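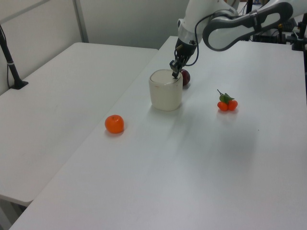
Do we need a full risk assessment for a small arm doing pick and place on an open table?

Asked in: Workcell safety and good practice
Tags: cobot, risk assessment, two-finger gripper, tabletop, teaching lab

I look after a shared bench area at a training center. We are putting one white arm with a two-finger gripper on a plain table, no fence, to practice picking up light things: a cup, an apple, a tangerine, some artificial fruit. Nothing on the table is heavy or sharp. Trainees will stand next to it, set out the objects, run a program, and move the objects back.

The arm was sold to us as collaborative. Our supplier, Skiltia, says that because it is collaborative and has force limiting built in, we can skip guarding and "just use common sense." My manager is happy with that. I am not so sure. The paperwork that came with the arm says the integrator is responsible for the risk assessment, and as far as I can tell the integrator is us, because we bolted it down and attached the gripper.

What I would like to know:

Is a written risk assessment needed when the load is a cup or a piece of fruit?

Does the gripper count separately from the arm?

Is there a sensible speed for this kind of work? The default in our program is 85 percent and it looks fast to me when it comes down toward the table.

What do people do about cables? Ours hangs in a loop by the wrist and I don't know if that is acceptable.

We are in the US. We have 8 trainees at a time, two at the bench and the rest waiting their turn.

Edited to add: the trainees start in December, so I have a little time but not a lot.

3 answers

Answer 1 (accepted by the asker)

Yes, write one. The standards treat "collaborative" as a way of using the robot, so what gets assessed is the whole application: arm, gripper, objects, table, program and the people near it. The documents to look for are ISO 10218 parts 1 and 2, ISO/TS 15066 for contact with people, and ANSI/RIA R15.06, the US version of 10218. Check which edition is current before you buy anything. If you are an employer you also have the general OSHA duties, and a written assessment is the easiest way to show you thought about it.

It doesn't have to be long. Ours for a similar bench is 7 pages and most of that is a table. Each row has the task, who is doing it, what could hurt them, how bad, how likely, what we did about it, and what is left over. List setup, teaching, clearing a dropped object and cleaning as separate tasks. People get hurt during those more than during the normal run.

Your other questions in order.

Gripper: yes, look at it separately. Force limiting in the arm tells you very little about the fingers. Find the grip force in the gripper manual and set it as low as will still hold the cup. Look at the fingertips too. Short, angular ones put the force on a small area of skin, and that matters for the contact limits in 15066. Rounded or padded tips help if the task allows them. Also find out what the gripper does when power is cut. Some hold, some let go, and your trainees should know which kind you have.

The table: the worst pinch point on a setup like this is normally between the gripper and the tabletop. A hand flat on the table cannot move away from something pressing down on it. So:

Set a lower limit plane in the safety settings just above the surface, if your controller has one.
Slow down the last part of every downward move.
Do not program picks that need the fingers to push against the table.
No reaching in for an object while the arm is running. Stop it first, even for a piece of fruit that rolled.

Round fruit does roll, by the way. If it goes off the edge, it stays on the floor until the arm is stopped.

Speed: 85 percent of what? The percentage in the program is usually a scale on whatever speed the move was written with, so it can't be compared from one program to the next. Work in mm per second at the tool. The familiar figure for manual reduced speed while teaching is 250 mm per second maximum, and I would keep trainees under that all the time. For automatic running next to people, the allowed speed comes out of your assessment, meaning the moving mass, the shape of the fingers and which part of the body could be hit. If you can't do that calculation or have somebody measure the contact force, stay slow and keep people outside the reach of the arm while it runs.

Cables: a soft loop at the wrist is normal, and you need some slack or the wrist will pull on the connector. Check it like this:

Jog the wrist to both ends of the range you will use and watch the loop. It should never go tight.
Make sure the loop can't drop below the fingertips or catch on the cup when the arm comes down.
Strain relief at both ends, so a snag does not load the plug.
Put it on the start-of-day check.

If you limit the wrist rotation in software to what the task needs, you can usually shorten the loop too.

People: with eight trainees I would tape a line on the floor at full reach plus a margin. Two at the bench, one of them with a hand near the stop button, everyone else behind the line. Whoever is nearest the stop does nothing else. Walk around the whole bench before you draw the line. If there is a second table close to the first, put the gap and both edges in the assessment, because an arm moving near a fixed edge is another place to get trapped.

Write down the software version and the safety configuration checksum, print it, and keep it with the assessment. If either one changes, go through the assessment again.

Answer 2

Agree with most of that, but I think it is overkill for fruit. We ran an arm for two years picking cups and toy vegetables and never had a problem. Common sense goes a long way. Keep your fingers out, keep the speed down, wear safety glasses.

We did write a one-page sheet and had everyone sign it. The template was from Indent, a forms site, maybe still up. I would look at that before paying for standards.

Comments on this answer:

A signature sheet is fine for recording training but it isn't a risk assessment. Two years without an injury doesn't tell you what the force is at the fingertips either. (Heriberto Pacheco)

Fair enough. I only meant it as a start.

Answer 3

Adding a few things from running a teaching bench. We have the same arrangement, an open table with one arm.

Lock the safety settings with a password that the trainees do not have. Ours were changed once by someone trying to make a demo go faster and it was 26 days before it was noticed.

Test the emergency stop at the start of each session with the arm moving slowly, and initial a log. Ours has four columns: date, name, stop OK, cable OK.

Include whatever else is mounted around the table. Stands, poles and clamps are easy to forget because they are not part of the robot, but the arm can swing into them, and a hand can get caught between the arm and a post. Either move them outside the reach or add planes in the software to keep the arm away.

For cups, come straight down and take the rim with one finger inside and one outside, opening only as wide as you need. Light cups tip if a finger catches the edge on the way in. Trainees will then grab for it, and you don't want that reflex. Tell them on the first day to let it fall.

Start with the gripper closing on air, with no objects on the table, before the first real pick. If the program has been edited, do it again.

Heriberto Pacheco

Follow-up from the asker, November 19, 2024

Thanks. I have started the written assessment using the rows from the first answer. The supplier's manual did list the grip force, and it was set at the maximum, so we have turned it down. Speed is now set in mm per second and the floor line is taped.

I still have to do the software planes. Our controller menu calls them "boundaries" and I have not worked out if they cover the gripper or only the flange. If anyone knows, please post below.

Comment:

On many controllers it is only the flange until you enter the tool size. Put in the gripper dimensions, then jog down slowly toward the table and see where it stops. Measure from the fingertips.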